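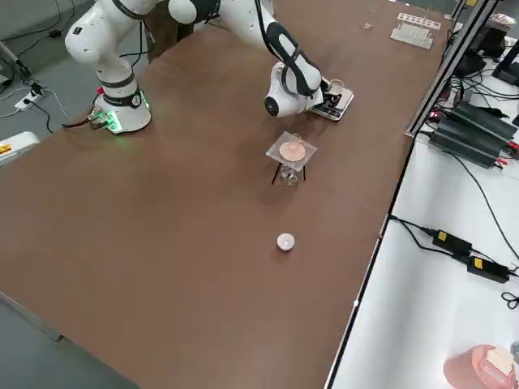

A small clear cup on the scale.

About Us

Hi, and welcome to Stunero! I'm the one who answers the emails, roasts the coffee and writes pages like this one, usually with a mug going cold next to me.

I started roasting in my kitchen with a popcorn popper and a very loud stove fan. The first few batches were awful (one tasted like a campfire, and I drank it anyway out of pride). But then I got my hands on some beans from a little importer called Kwon, and the whole house smelled like brown sugar, and that was it for me. I quit my office job that March.

We're still small. There are 4 of us now, and we roast on Tuesdays and Fridays in the old feed store on the Datatholm road. If you come by on a roasting day you'll smell us before you find the parking lot, which is around the back, past the blue dumpster. The front door sticks. Push hard! 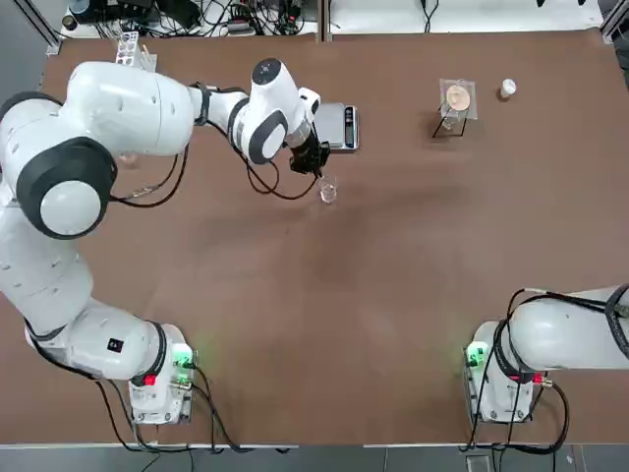

What we roast

Mostly medium, with one dark roast that I fought against for years and now drink every morning. Our house blend is called Emport, after the street I grew up on, and it's the one to try first. It's chocolatey and easygoing and it doesn't mind if your coffee maker is older than you are. We also do a decaf, and I'm stubborn about it tasting like real coffee, so we go through a lot of samples before we pick one.

Bags come in 500 and 1000 grams. People keep asking for a 2000 gram bag and I keep saying no, you won't finish it while it's fresh, buy two small ones a few weeks apart. Whole bean is what I'd pick, but we'll grind it for you too. Just tell us what you brew with when you order.

Come say hello

The counter is open every morning except Sunday, and there's usually a pot on. We run a beginner brewing class once a month, where I bring out scales and filters and too many kinds of beans and we all get a bit jittery. Bring your own grinder if you have one and I'll help you figure out the settings. 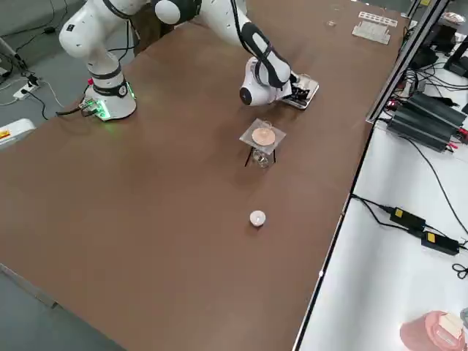
Brown tabletop, white arms, green lights at the base.

If you run a cafe or an office and want coffee from us every week, send a note through the contact form and tell me how much you go through. I write back in the evenings, after the roaster's been cleaned.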